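The bus let Carmela Sanna off in Fedville at 4, with one suitcase and a jar of her mother's plum jam wrapped in a sweater. It was April and raining a little, and her aunt Assunta was already waving from across the road as if the two of them were separated by an ocean.

"You're thin," said Assunta, who had said so every spring since Carmela was seven, and took the suitcase out of her hand.

They walked home the long way, past the Caputo bakery, because Assunta wanted everyone to see who had come. She talked the whole time – about the new priest, the price of lemons, old Lorcan and his bad knee – and Carmela, who had meant to tell her about the divorce right away, found she could wait. There would be the kitchen, with its pale wall over the counter, and the table in its pink-striped cloth. 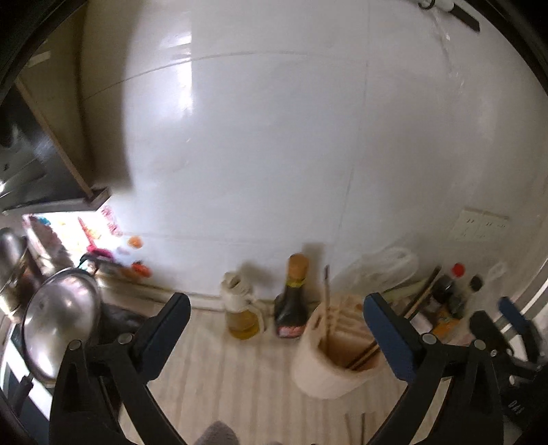
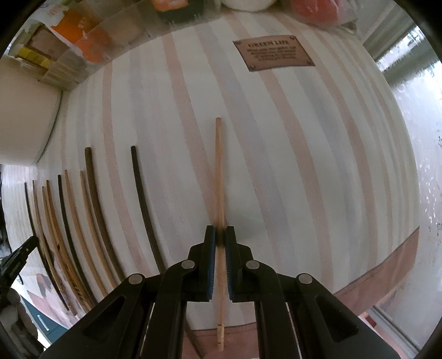

"So," said Assunta, when the coffee was poured and the jam opened. "He's gone, then?"

"Since February. How did you know?"

"You brought one suitcase," said her aunt, and passed her the bread.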